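How a School Plans to Buy Robot Arms

Skolden is a school workshop where pupils learn about machines. In June it began planning to buy robot arms that can handle clothes. Planning means deciding what the machine must do before anyone looks at a price.

The first question is how many arms are needed. A shirt is soft and wide, so one arm can hold only one part of it. The plan therefore asks for 2 arms.

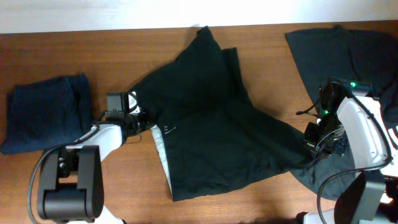
Two arms holding a black garment between them.

Next comes the budget. A budget is a list of everything that has to be paid for. The arms are one line on it. Cables are another, at 74 dollars. Grippers wear out, so a spare set goes on the list at 193 dollars.
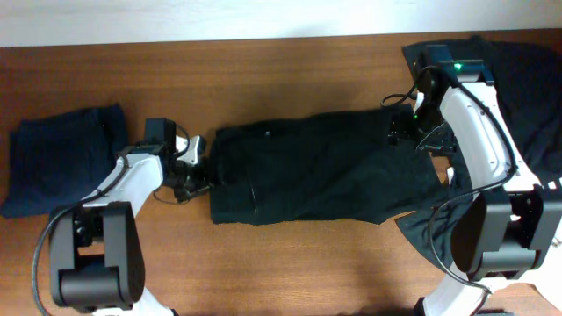
Some costs come later. These are called running costs. They include electricity, repairs and the hours a teacher spends learning the controls. Yasuo Miyazaki, who wrote the Skolden plan, set aside 684 dollars for the first year.

Space must be planned too. Measure the table, then measure how far each arm can reach — the maker prints this number in the manual.

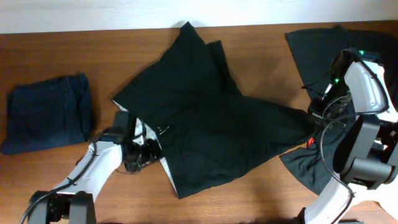

A buyer should also ask how long parts take to arrive. If a motor fails and the new one takes weeks, the arm stands still for weeks.
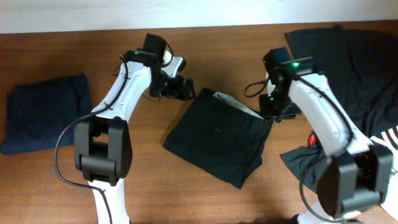 The last step is a trial. Wilma Bakker runs it with the same clothes for every machine, so that the results can be compared. Her table plan has a place for each item. A folded navy cloth lies at the far left, a folded dark cloth is in the center, and a crumpled black garment is on the right. She writes down the time for each fold and adds the sheet to the budget before the order is signed.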